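세탁·건조 > 옷걸이 > 사용기

프라키네(Prakine) 플라스틱 옷걸이 16개 세트, 넉 달 사용기

작년 11월에 옷장을 정리하면서 샀다. 그전까지는 세탁소에서 받은 철사 옷걸이를 썼는데, 티셔츠 어깨가 뿔처럼 튀어나와서 바꾸기로 했다. 16개 한 세트로는 모자라 2세트를 주문했다.

두께는 철사보다 두껍고 원목보다 훨씬 얇다. 폭 100cm짜리 행거에 티셔츠와 얇은 셔츠를 다 걸고도 손이 들어갈 틈이 남는다. 어깨 끝이 둥글게 내려와서 면 티셔츠는 자국이 거의 안 생긴다. 니트는 자국이 생겨서 지금은 접어서 보관한다.

고리는 금속이고 돌아가지 않는다. 옷을 모두 같은 방향으로 거는 사람은 상관없겠지만 나는 가끔 불편하다. 목이 좁은 티셔츠는 목으로 억지로 넣지 말고 밑단 쪽에서 넣는 게 낫다. 목둘레가 늘어나면 되돌리기 어렵다.

미끄럼 방지 처리는 없다. 목이 넓은 블라우스는 한쪽으로 흘러내린다. 이 점은 전에 쓰던 빈드베리(Bindberg)의 벨벳 제품이 나았다. 다만 벨벳은 젖은 옷을 걸면 먼지가 묻어나서 빨래 건조용으로는 못 썼다. 프라키네는 젖은 옷을 바로 걸어도 된다.

겨울 코트를 걸어 둔 것 중 하나가 가운데가 조금 휘었다. 무거운 옷에는 권하지 않는다. 티셔츠와 셔츠 위주라면 다시 살 생각이 있다.

2019년 3월 8일

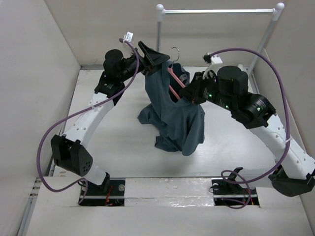 분홍색 플라스틱 옷걸이와 짙은 회색 티셔츠

최근 글
- 네코다 접이식 빨래 건조대 사용기
- 서랍 칸막이, 천과 플라스틱 비교
- 니트 접어서 보관하는 법

문의하기 | 무단 전재 금지 | 맨 위로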